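Ticket 1111 – El dedo derecho cierra tarde en la pinza de mano (proyecto Kukel)
Tiempo de lectura: 2 min

Estado: abierto
Abierto por: Kazimiera Ostrowski
Asignado a: Jenő Szalai

Síntoma: al apretar el gatillo, el dedo izquierdo empieza a moverse y el derecho le sigue con retraso. Con espuma no se nota. Con tela fina sí: la almohadilla izquierda empuja la prenda y el pliegue se escapa antes del cierre.

Prueba en casa, sobre la cama, con un pantalón de pijama extendido. Firmware Korska 101, registro activado.

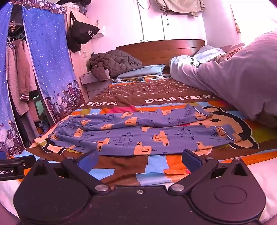
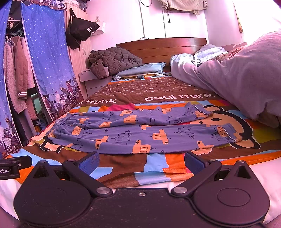

Pinza abierta frente al pantalón del pijama, con la cintura a la izquierda.

Comprobado hasta ahora:
- Tornillos de los dedos reapretados. Sin cambios.
- Almohadillas cambiadas de lado. El retraso sigue en el derecho – no son ellas.
- Servo Bodnár recalibrado a 400 pasos. Mejora un poco y a los 2 ciclos vuelve igual.

Respuesta de J. Szalai, 19 May 2023:
Mira el tirante interior derecho. En mi unidad tenía holgura en el casquillo y hacía lo mismo. Si baila, imprime otro con el archivo de la carpeta Bidon, el de octubre no, que sale corto.

Respuesta de K. Ostrowski:
Baila. Imprimo esta noche y repito con el mismo pijama. Dejo el ticket abierto.

3 comentarios · 2 veces compartido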